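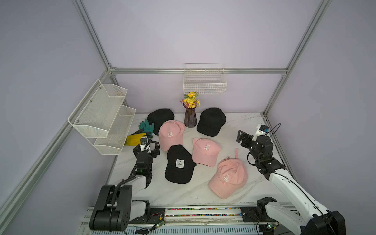 July, bench notes, ink mixing

Second go at the iron gall blue-black. The first batch from the spring has thrown a sludge in the bottom of the bottle and I'm not putting it near a pen again. Kept it for dip nibs and labelled it as such.

Made up 124 ml this time. Distilled water, tannic and gallic acid weighed out separately, iron sulphate in last. Blue dye stirred through before the iron so I could see when it was even. A few drops of clove oil against mould. The colour in the beaker was a pale, slightly greenish blue, lighter than I wanted, but the spring batch looked much the same at this stage.

Filtered through paper 2 times. The second paper came out nearly clean. Poured into the small brown bottles and left the caps loose for an hour before closing them.

Papers on the bench for testing: the Zatham laid, the Flallden smooth pad, and the cheap copier stuff. Same line of writing on each, same nib, then a swab below it.

Zatham laid: dry line, good edges, hardly any spread. The swab went on pale and had darkened at the edges by the time I'd rinsed the cotton bud. No show-through.

Flallden: slower to dry than I'd like. Still smudged under a finger at 4 minutes. Nice shading in the long strokes, and the downstrokes on the capitals have a proper dark end to them. Would use it for letters if I remembered to leave the page open.

Copier: feathers a bit on the crossbars and goes fluffy where I paused. Readable. Slight show-through on the back, none of it coming right through. 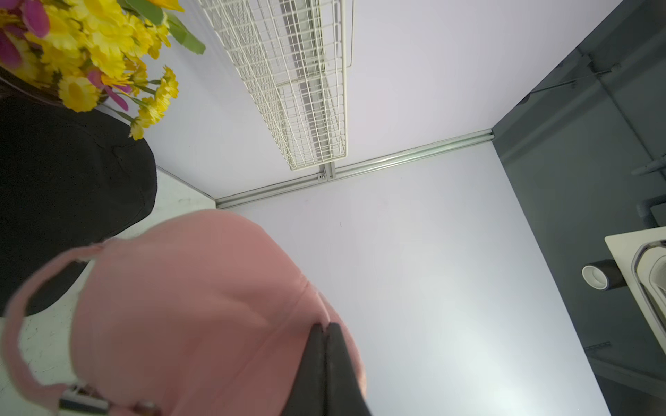 Left the sheets flat overnight with a book on the corners and looked again at 9 in the morning. All of them had gone a good deal darker. The Zatham is close to black with a blue cast. The Flallden is greyer than that, and the copier sheet is in between. I expected the laid paper to be the slowest and it was the quickest. Might be the sizing, might be that I wrote that sheet first.

Water test after 96 hours. Cut a strip off each and laid it in a saucer. The blue dye lifted straight away and tinted the water. The dark line stayed put on all of them, and the copier strip fell apart before the writing did. Blotted and pinned up the two that survived.

Pens. Filled the Istbridge piston filler, medium steel nib. It starts without fuss after a night capped, nib down or nib up. Flow is on the dry side. I tried the same ink in the Lukoševičius with the fine nib and it skips on the upstroke, so that one needs something wetter. Flushed it with plain water, then a weak vinegar rinse, then water again. The rinse came out faintly grey the first time and clear after.

Don't leave this ink in a pen you aren't using. Whoever borrows the Istbridge, please write with it or empty it.

Things to change next time: a touch less iron. The nib unit had a slight bloom on the underside when I pulled it to look, and it wiped off, but I'd rather not see it. Also try half the gum arabic. I put in the amount from the old card and I suspect it's what is slowing the drying on smooth paper. The old card was written for dip pens.

Scales need new batteries. They drifted while I was weighing the gallic acid and I had to start that one over. We're low on the brown bottles, and the wide-neck ones don't seal well enough for this.

One sheet of each paper is now taped inside the window, half covered with card, to see what the light does. The other set is in the drawer. Will compare when the next batch is ready.

3 comments
Shared 2 times

Recent entries
Cleaning a clogged piston filler
Walnut ink, third attempt
Swabs on Flallden paper, old stock and new
Smoothing a scratchy fine nib
Which bottles leak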